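Greltow Building, Shared Workrooms and Stores
Periodic Safety Inspection – Checklist with Comments

Date of inspection: Aug 1, 2020
Areas covered: ground floor workrooms, goods entrance, stores, chemical cupboard, rear stair
Areas not covered: roof plant, lift motor room (separate contract, Ledden)
Previous inspection: March
Rating key: S = satisfactory. A = action needed, work may continue. X = out of use until corrected. N = not inspected.

Comments are given where the rating is A, X or N, and in a few cases where the rating is S but the item should be watched. Item numbers follow the March sheet so the two can be read side by side. Items 2.4 and 5.3 were withdrawn in March and the numbers have not been reused.

1. MEANS OF ESCAPE

1.1 Escape routes clear to full width – A
The corridor between the stores and the rear stair is narrowed by flattened cartons stacked against the left wall. Clear width at the tightest point is 33 inches. Remove the cartons and do not use the corridor for holding waste, including overnight.

1.2 Final exit doors open without a key – S

1.3 Self-closing doors close fully from any angle – A
The stores door stops short of the latch when released from a small opening. The closer arm is sound and the hinges are dry. Lubricate the hinges first and retest before adjusting the closer. The same comment was made in March and the item was signed off without a retest being recorded.

1.4 Exit signs lit and visible – S
The sign over the rear stair is legible, but the diffuser is yellowed. Replace at the next lamp change.

1.5 Emergency lighting, function test – S
All fittings lit on simulated failure. The full duration test was not part of this visit.

1.6 Assembly point sign in place – S

2. FIRE EQUIPMENT

2.1 Extinguishers in position, mounted, tagged – A
The unit at the goods entrance was standing on the floor below its bracket. The bracket is loose at the upper fixing. Refix to the stud with a longer screw; the present one is in plasterboard only.

2.2 Pressure gauges in the green – S

2.3 Alarm call points unobstructed – S

2.5 Fire log entries current – A
Weekly alarm tests are entered, but the call point used is not given for 12 of the entries. Without this it cannot be shown that the call points are being tested in rotation. Enter the call point number each time.

3. ELECTRICAL

3.1 Panel access clear, 36 inches minimum – S
Floor marking is worn but can still be followed.

3.2 Circuit directory complete and legible – A
Two breakers are labeled "spare" and are switched on. Trace and relabel, or switch off and lock.

3.3 Flexible cords free of damage – X (one item)
The extension cord in the stores has a cut in the outer jacket close to the plug, with the inner insulation showing. Tagged and taken out of use during the visit. Do not repair with tape. Cut off the plug before disposal.

3.4 Outlets and cover plates intact – S

3.5 Power strips not linked in series – A
One strip was found plugged into another below the stores desk. Corrected during the visit. The rating stands as A until the next inspection – this is a repeat finding.

3.6 Ground-fault protection near sinks, trip test – S

4. WORKTABLES AND BENCH AREAS

4.1 Tables stable and level – S
The second table from the door had a slight rock, corrected at the leveling foot. Lock nuts should be tightened with a wrench; hand-tight nuts work loose when a table is leaned on.

4.2 Table surfaces sound, no splinters or raised edges – S
Loose boards laid on a tabletop are acceptable if they lie flat over their whole area and do not overhang the side where people stand. Check corners for lifting. A warped board should be turned over or discarded, not held down with weights.

4.3 Hand clearance and cord routing at the work surface – S
Cords attached to hand-held items should have enough slack for the full reach of the arm and should leave the table at the side. Trays and containers should be set where they can be reached without leaning. 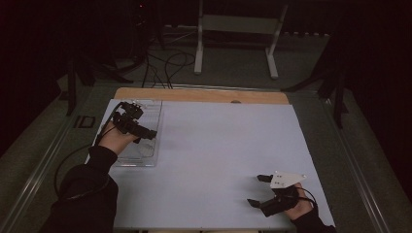
Item 4.3. Board on tabletop with clear tray to the left, hand-held devices in use.

4.4 Lighting at bench height – A
Readings are adequate at all tables except the one nearest the goods entrance, where one lamp in the overhead fitting has failed. Replace both lamps in the fitting together.

4.5 Seating in good repair – A
One stool has a split footring weld. Remove from use if the split extends past the existing paint mark.

4.6 Anti-fatigue mats flat, edges beveled – S

5. STORES AND RACKING

5.1 Racking plumb and anchored – A
Bay 2 is missing one floor anchor at the rear left upright. The upright is plumb and undamaged. Unload the top beam level until the anchor is fitted. The Costovo racking in the remaining bays is fully anchored.

5.2 Load notices displayed – A
There is no notice on Bay 2. The notice on the end frame applies to the Costovo bays only and must not be read across to Bay 2, which has a different beam section.

5.4 Heavy items stored between knee and shoulder height – S

5.5 Step stools and ladders – S
The inspection label on the three-step ladder is hard to read. Rewrite in permanent marker.

5.6 Clearance below sprinkler heads, 18 inches minimum – X (top shelf, Bay 4)
Boxes of packing paper were stored to within a hand's width of the head. The shelf is to be kept empty until a height line has been painted on the rear wall.

6. CHEMICALS AND CLEANING MATERIALS

6.1 Cupboard locked when unattended – S

6.2 Containers labeled with contents and hazard – A
One spray bottle carried a handwritten product name and no hazard information. Contents discarded in accordance with the data sheet. Secondary containers need the same hazard wording as the original.

6.3 Safety data sheets available – A
The binder holds 32 sheets. The sheet for the Ilie floor stripper is an earlier issue than the one supplied with the current stock. Replace and discard the old copy – keeping both invites the wrong one being used.

6.4 Incompatible products separated – S
Bleach and acid descaler are on separate shelves, each in its own spill tray. The descaler is on the lower shelf, as required in March.

6.5 Eyewash station, flow test – A
Flow was even from both nozzles after initial discoloration. The weekly flush record has gaps. Discolored water at first opening is consistent with missed flushes. Resume weekly flushing and run until clear each time.

7. FLOORS, STAIRS AND GOODS ENTRANCE

7.1 Floor surfaces sound – A
The threshold strip at the goods entrance has lifted at the hinge side. Refix with countersunk screws. Adhesive alone has failed here before.

7.2 Stair nosings secure – S

7.3 Handrails firm – S
The lower bracket on the rear stair has slight movement under a firm pull. Tighten and check again at the next visit.

7.4 Roller door safety edge, stop and reverse – N
Not tested. The door was isolated with a Ledden lockout tag in place. The test is to be carried out by the contractor before the door returns to service, and a copy of the result added to this sheet.

7.5 Wet floor signs available – S

8. FIRST AID

8.1 Kit contents complete and in date – A
Burn dressings expired. All other contents in date. The kit list taped inside the lid does not match the list in the site folder; use the folder version and remove the other.

8.2 Kit location signed – S

ACTIONS BEFORE NEXT USE
3.3 Replacement cord, if one is needed. A fixed outlet at the stores desk would remove the need for it and would also close 3.5.
5.6 Top shelf, Bay 4, to remain empty.
7.4 Roller door to remain isolated.

ACTIONS WITHIN 12 WORKING DAYS
1.1, 1.3, 2.1, 3.2, 4.4, 5.1, 5.2, 6.3, 7.1, 8.1

All other A items are to be closed by the next periodic inspection. An item is closed when the work has been done and the retest entered in the log with a date. A purchase order or a contractor booking does not close an item.

Copy to site folder, Greltow Building. Copy to Ledden for item 7.4 only.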